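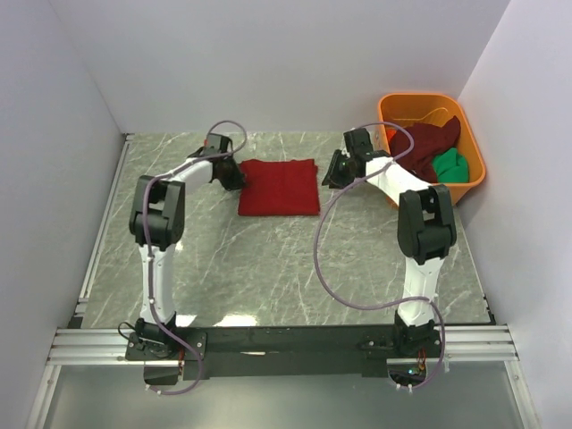 Red cloth, folded, between the two arms.

22nd July

Up early to deal with the disk in the desktop. It has been slow to start for weeks and yesterday it stopped twice while I was saving a file, with the light on the front of the case staying lit and nothing else happening. I ran the disk check before bed and left it going. This morning it had finished and listed a page of sectors it could not read. Most of them are in the part where the old mail is kept, which I can live with, but a few are in the system folder.

The disk is the Purkus that came with the machine. I had meant to replace it last year and bought memory for it instead, which made less difference than I hoped.

Copied the documents folder first, onto the external drive, before trying anything clever. That went through without errors. Then the photos, 700 files in the first folder alone, and that one went slowly. It would run along at a normal speed and then sit on one file for minutes at a time. I made toast and came back and it was still on the same file. In the end I skipped that one and wrote the name down on the pad.

Walked into Surnness to get a new drive. Tanner had the solid state kind in two sizes and I took the larger. They wanted 10 extra for the mounting bracket, which is a bent piece of metal with four holes, but I had no other way of fixing a small drive in a large bay so I paid it. Forgot to ask about a cable. Went back. The cable was in a drawer under the counter and they didn't charge me for it.

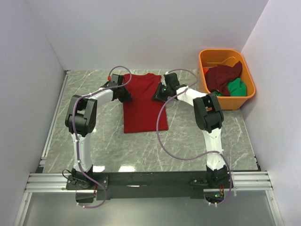

Flurina Aebischer wrote back at lunch that I should not copy the whole disk across as it stands, with the bad parts in it, but put the system on the new drive clean and bring over only the files I want. She said a straight copy would carry the damaged system files with it and I would be chasing odd faults until Christmas. She also said to unplug the old disk while installing, so the installer can't put its startup files on the wrong one. I had not thought of that and would certainly have left it plugged in.

I had already started a straight copy with Grindusura by the time I read this. It was at 40 percent and had logged a good many read errors, so I stopped it. I don't think anything is lost by that except the time.

Opened the case after lunch. A lot of dust on the bottom and in the front fan, so I took the vacuum to the case and a small paintbrush to the fan, holding the blades still with a finger. The bracket went in with two screws on one side and none on the other, as the holes on the far side don't line up with anything. It doesn't move when I push on it. Data cable into the second socket on the board, power from the spare lead that was tied up behind the optical drive. Old disk unplugged.

First start, no sound and no picture. I had knocked the memory while getting at the cable, one of the clips was standing open. Pressed it down and it started.

The installer saw the new drive at once. The install took less time than the walk into town. The machine now gets to the login in a few seconds, and it's much quieter. I had stopped hearing the old disk and noticed it only when it was gone.

Spent the rest of the afternoon on small things. Printer driver, the keyboard layout, the mail program, which wanted a password I had last typed years ago. Found it in the back of the blue notebook under the wrong heading. The scanner still isn't found. I tried both sockets on the back and will try the front one tomorrow.

Left to do:
Scanner
Old mail - plug the Purkus back in and see what can be read
The one photo file on the pad
Set Grindusura to run each night to the external drive
Thank Flurina properly and ask whether the old disk can be wiped or should just be drilled

Supper late. Left the side of the case off for now as I will be in there again in the morning.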